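Subject: Re: [pernwood-makers] Folding table for the mending night?

> Has anyone got a table big enough to lay out a full-size sheet? I'm
> doing the cutting on my bed at the moment and my back has had enough.
> Also, what do you all use for dusters and polishing cloths? I've got
> a heap of old white cotton and no plan for it.

Oh, please don't buy one big table! Push two together. I've done it this way for ages and I love it. You get a huge flat surface for cutting, and when you're done each half goes back where it lives (mine go behind the door, and Plerkcombe hall has a stack of the same kind you can borrow).

White tops are wonderful for this. Dark thread shows up right away, and so do pins, which matters a lot if you have kids or a cat. The one thing to watch is the join. Run your long cuts alongside it, never across, or the blade dips and you get a little nick in the fabric.
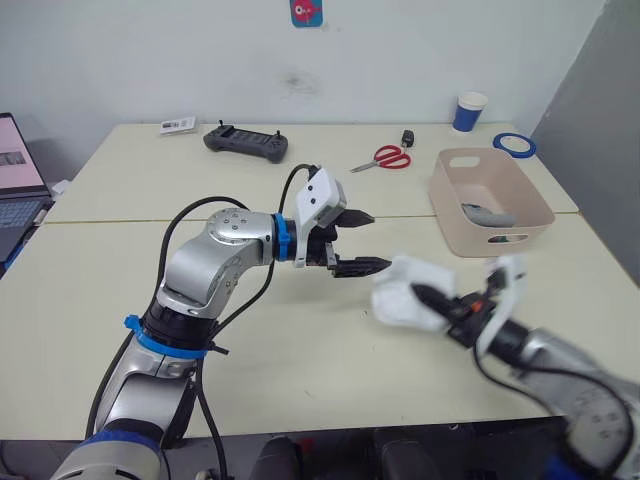 Two white tables pushed together, white cloth at the right-hand gripper.

As for the old cotton, cut it up! I make squares, 30 cm a side, and zigzag the edges if I have the patience. Wash them once before you use them, so the lint comes off in the machine and not on your glasses. I keep 8 in the kitchen drawer and the rest in a bag by the sewing box. They're great on windows, too.

If you want company, bring the whole heap to the August session at Pernwood. I'll have my good shears with me and plenty of thread, and I'd be so happy to help you get through it.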